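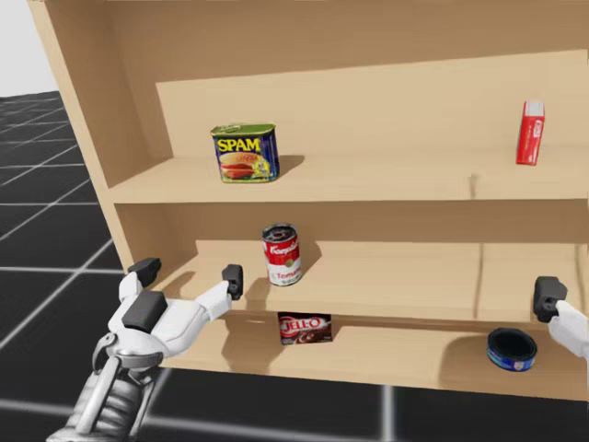 Learning to shop in a new country
A thread by Doina Ionescu

1/ I moved to Girgate in December with one suitcase and a school certificate in English. The certificate was a good one. Then I went to buy food and I understood almost nothing.

2/ In the village where I grew up you ask for things over the counter. You say good morning, you ask after the mother, and then you say "flour". In Girgate I walked up and down for an hour and spoke to no person at all.

3/ First word I had to learn: "mince". My schoolbook had only "minced meat". Then I met "mincemeat", which has fruit in it. I bought 2 jars for stuffed cabbage. My neighbour Aled Price still asks me about this dinner.

4/ Tinned meat was easier. My grandmother kept tins for the winter, and for guests who came without warning. She fried the slices with onion and gave them with polenta. I make it the same way, and I don't let the onion go brown.

5/ Second word: "reduced". I thought it meant the packet was smaller. Dušan Stojanović, who sat beside me in the evening class, explained it to me. After 5 in the afternoon I now look for the yellow stickers before anything else.

6/ People ask what I miss. Sour cream, the proper thick one. Also lovage — I did not know the English name for it until last spring, and I had been drawing the leaf on paper for shopkeepers.

7/ I grow it now on the windowsill. 15 seeds, and most of them came up. If you live near the Stillomska bakery and want a small pot, write to me.

8/ A question for others who moved as adults: which food word confused you the longest? Kastriot Softić has already told me "pudding", and I agree with him. I still don't know when it is a sausage.

Print this thread
E-mail this thread to a friend

More from this author
Soup for a cold kitchen
My first winter coat
What I wrote in the margins of my dictionary
Bread from Stillomska, and how I learnt to ask for it sliced

We use cookies to remember your settings. By continuing to read you accept our cookie policy.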